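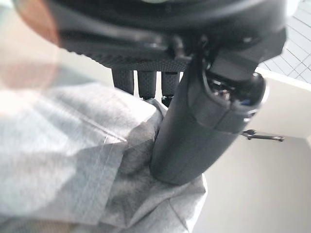
Two reviewers at the Plesau site objected to the first version of our budget, and one of them wrote that a gripper should be priced with its spare parts for the full grant period or left out of the comparison. We accepted this and redid the tables. The revised figures are used throughout this section.

Figure 4. Gripper finger pressed into a light gray knit cloth, wrist camera view.

4.2 Equipment costs for cloth handling

The purchase price of the arm is the part of the budget most labs plan well. The smaller items are planned less well. Cloth work is hard to price from a catalog because the finger has to push into the fabric and gather it (Figure 4), and the load on the pads depends on the weave and on how the cloth is bunched.

We asked for quotes from two suppliers, Volliver and Hapeta. Both quotes were valid through 3/25/22. Volliver offered a gripper body at $3,000, with replacement pad sets at $92 each. Hapeta offered a lower body price but sold pads only as part of a $485 service kit. For a lab that changes pads once a year the two offers come out close. For a lab that changes them every month — as Callton did during its knitwear trials — the kit becomes the largest line after the arm itself.

We therefore suggest that pads be budgeted by cycles and not by calendar year. In our plan a set is replaced after more than 500 grasps on knit fabric. Woven fabric was left out of the estimate, as we had too few trials to set an interval.

Mounting hardware and cables were charged to the general workshop account and do not appear in Table 3. Shipping is included for both suppliers. Staff time for refitting the wrist camera after each pad change is covered in Section 4.3.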